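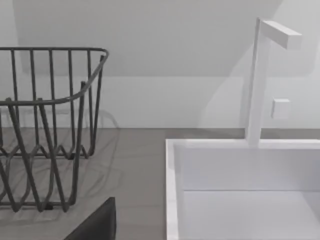 4.2 Washing by hand and its place in the household day

In the Nundwood interviews, washing up by hand was seldom described as a separate task. Participants spoke about it together with cooking, children's homework or telephone calls, and many could not say when it started or finished. This agrees with the earlier work of Lashari in Prosser, where diaries had the same difficulty. We therefore asked the 94 households to note only the last wash of the day. In total 792 entries were usable.

The evening entries show two patterns. In the first, one adult washes and another puts away, often after a short rest. In the second, one person does both, and the clean dishes stay out until morning. Cupboards with plain framed doors, of the type in Figure 3, were common in both groups, so we did not treat the furniture as a variable.

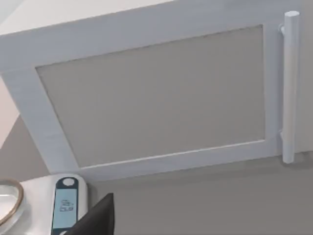

The second pattern was more frequent in homes with shift workers. Lumbao reports a similar result for Plelgate, although her sample was smaller and was collected in November only. Income had a weak relation with either pattern, and we return to this point in Section 5.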